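4.2 Changes in the sorting task

Before automation, packers at Nedadari sorted small parts by hand for the whole shift. Two of them now spend each morning recording the work for the Prandisar system, and the pace is slower.

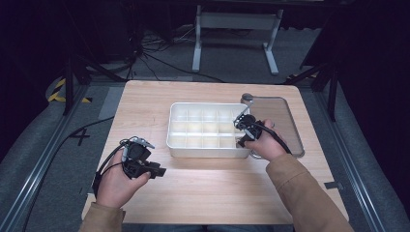
Figure 8. Recording at the worktable.

Tiredness was the complaint we heard most often. Packers said it had moved from the back to the wrists. With a gripper in each hand and a divided tray to work over, the fingers no longer touch the parts directly, and several missed that.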